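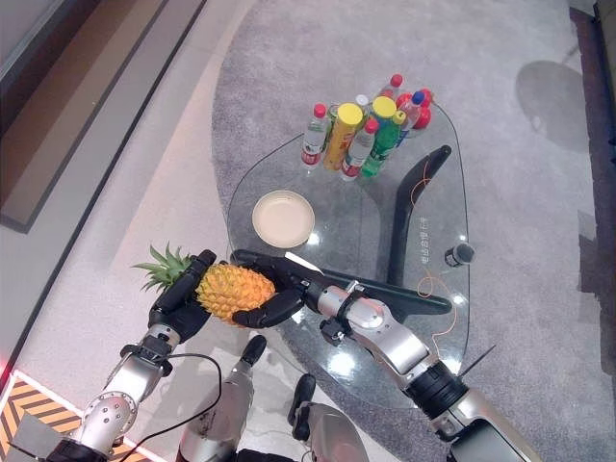
Reinaldo Queiroz

## 6. Two-handed handling over glass furniture

This section applies to Dravau two-arm units fitted with multi-finger hands and running Tuvo 4 or later. Read Section 5 (Floor marking and approach) first. A whole pineapple is used as the reference load because it is heavy at one end, rough on the body and awkward at the crown.

### 6.1 Before the lift

1. Confirm that the floor marking is in place and that all persons are outside the working area.
2. Check the glass top for chips or cracks. Do not proceed on damaged glass.
3. Move bottles and other tall containers to the far end of the table, away from the arms. Group them upright.
4. Remove small items from the lift path. A bottle cap under a finger can tip the load or scratch the top.
5. Trace every cable near the table. No cable may cross the lift path or pass between the hands and the load.
6. Set the grip force limit to profile 87 in the Limby panel.

**Note:** Clear glass is a poor target for depth sensing, and glare makes it worse. Enter the table height by hand. Do not accept the automatic value, even when the panel shows it in green.

### 6.2 Lift and hold

1. Bring the unit to the near edge of the table. Check leg clearance at the rim before the arms extend.
2. Lay the fruit on its side, crown to the unit's left.
3. Close the left hand over the crown end from above. The fingers must bear on the body of the fruit. Leaves alone will not carry the load.
4. Bring the right hand in from the right and underneath, with the fingers bent beneath the base.
5. Wait for both hands to report contact. If either hand fails to report, open both and return to step 3.
6. Raise the load just clear of the glass and hold. Keep the hold low - a short drop does less harm than a long one.
7. Read the load value on the panel. The reference fruit supplied for the May checks was entered at 1,086 grams.

**CAUTION:** Do not reach over the table while the load is suspended. Use the stop control first, then wait for the arms to report a locked state.

### 6.3 Placing the load

1. Lower at the slow rate until the panel reports table contact.
2. Release the right hand first and withdraw it to the side.
3. Open the left hand and raise it straight up. Leaves may catch between the finger joints; if they do, stop the arm and free them by hand.
4. Return both arms to the rest position before moving the legs.

If fault 191 (uneven load) appears during the hold, lower the fruit and regrip closer to the middle. Do not clear the fault with the load in the air.

### 6.4 Records

Enter the operator's name, the grip profile and any faults in the Mfaume log at the end of each run. Enter aborted lifts as well. A change of fruit counts as a new load and requires a fresh entry under 6.1, step 6.

Wipe fruit residue from the fingers before storage. See Section 9 for approved cleaners.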